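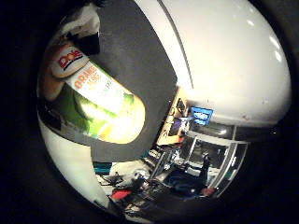

Bikcombe moved its town offices onto the Nyamweya access system last year, and we went over from Astcombe to see how it runs day to day. We are due to start our own move after the budget is approved, so the visit was mostly about finding out what to do in which order. The yellow-green juice in the Dole bottle is as much as this report will say about refreshments. The rest is about user accounts.

For readers outside the IT group: Nyamweya manages who can open what. When a person is hired, changes departments or leaves, the HR record changes and Nyamweya adds or removes their access to match. At Astcombe we still do this with an emailed form and a help desk ticket. The form gets filled out when someone starts. It is often forgotten when someone leaves.

What Bikcombe had before

Bikcombe has 415 staff accounts, slightly more than we do, spread over town hall, the library, public works and the Mitetside building, where finance and permits are. Their old setup was close to ours. Each department had a shared drive, and folder rights had been given out one person at a time for many years. When they finally ran a report on it, they found 986 folders with rights assigned directly to individuals, including people who had retired.

The IT manager showed us the first page of that report on the big screen. We recognized a lot of it. There were folders named "temp" and "new temp", and a folder for a parking study that had been over for years but was still being used by permits to store scanned sketches.

They took the folder list to each department head and asked who should have access to what. That part took longer than installing the software. Some departments answered in a day. Public works wanted a meeting at the depot with the foremen present, and it turned out to be the most useful meeting they had, as the foremen knew which folders the crews used and the office did not.

The pilot

They started with the library. The reasons given were that it has regular hours, a small number of job titles and a steady turnover of part-time staff, so there would be real hires and departures to test with. The pilot ran for 80 days. They had planned for less but extended it to cover a payroll change.

Two problems came up in the pilot that we should expect too.

The first was job titles. Nyamweya assigns access by role, and the role comes from the title in the HR system. At Bikcombe the same job had been entered as "Library Asst", "Library Assistant" and "Asst. Librarian", depending on who typed it. Each spelling counted as a separate role. HR cleaned up the title list and now picks from a fixed menu. I checked our own list when I got back and we have the same problem, worst in parks and recreation.

The second was people with two jobs. A library clerk who also works the front desk at the recreation center has two lines in HR. The system took the newer line and dropped the access that went with the older one. The vendor had a setting for this, but it was off by default and the manual covered it in an appendix. Bikcombe has written its own one-page note on it and gave us a copy.

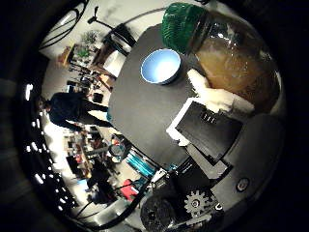

After the library came town hall, then public works, then Mitetside. Finance was left for last on purpose. They did not want to touch it near the end of the fiscal year, and the finance software has its own permissions that had to be matched up by hand.

What went wrong at Mitetside

The Bikcombe staff were open about this, and we spent a good part of the morning on it. On the day Mitetside was switched over, the file exported from HR had been sorted by last name in a spreadsheet before it was loaded. One column was left out of the sort. As a result, department codes no longer lined up with the people they belonged to. The load itself finished without an error, and for part of the morning permits staff could see finance folders while several finance staff could see nothing.

They noticed when the help desk phone started ringing. The fix was to go back to the previous night's copy of the access table. No files were lost or changed. They told the town manager the same day, and they also looked through the access log to see what had been opened by mistake. A handful of folders had been opened and closed again.

Since then they have changed three things. The HR export goes straight from one system to the other and is not opened in a spreadsheet. Any load that would change more than a set number of accounts stops and waits for a second person to approve it. And every load is compared with the one before it, with a list of differences sent to the IT inbox.

We asked what limit they use for the second of these. It started at 100 accounts, which they decided was far too high for a town of their size, and it has been lowered twice. They suggested we start low and put up with a few extra approvals in the first month.

The help desk

Before lunch we sat in at the help desk and watched a few requests being handled. Most of them were password resets and one was a printer. There was one access request, from an employee in permits who needed a folder that belongs to the clerk's office. Under the old system the help desk would have granted it. Now the request goes to the owner of the folder, in this case the clerk's office, and the help desk can see whether it has been answered.

The help desk staff like this, with one complaint. If the folder owner is on vacation, the request sits there. Each owner is supposed to name a backup but not all of them have done it. The help desk has no power to approve anything on its own, so it ends up calling around. I would want backups named before we go live, and I would not give a department its switch-over date until it has done so.

We also asked about training. Bikcombe held classroom sessions for folder owners and sent everyone else a short email with two screenshots. They said the email was enough for most people. The owners needed the class, and a few came twice.
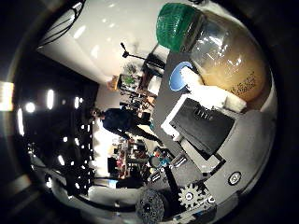 In the afternoon we went through the reports. The one they use most lists accounts that have not signed in for a while, and someone looks at it at the start of each month. Seasonal staff in public works make up most of it. These accounts are now suspended and kept, so that a plow driver who comes back in December gets the same account and mailbox as the winter before.

The other report worth having is the one for auditors. It prints every change to a person's access with the date and the name of whoever approved it. In the past Bikcombe put this together by searching old email, and it took up most of a week. Now it is a button, although the report comes out as a very long PDF and the page breaks are bad. They have asked the vendor for a spreadsheet version and are still waiting.

Costs

We did not get into contract prices in detail, as theirs was signed under a regional agreement that has closed to new members. They did say that the license was the smaller part of the cost. Staff time was the larger part, in HR as much as in IT, and HR had not been given any extra hours for it. That caused some bad feeling in the first months. We should raise this with our HR office now, while the budget is still being put together.

What we need to do at Astcombe

Clean up the job title list with HR, starting with parks and recreation.

Run the folder report on all shared drives and see how many have rights given to individuals.

Make a list of everyone with two jobs.

Get each department to name folder owners and backups in writing.

Ask the vendor about the direct HR export, and whether our version of the HR software supports it. Bikcombe is one version ahead of us.

Choose a pilot department. The library is the obvious choice, but ours is switching its catalog system this winter, so it may have to be the recreation center.

Bikcombe has offered to let one of us come back and watch a monthly review from start to finish, and their note on double positions is on our shared drive in the projects folder. Questions can go to the IT office at extension 80.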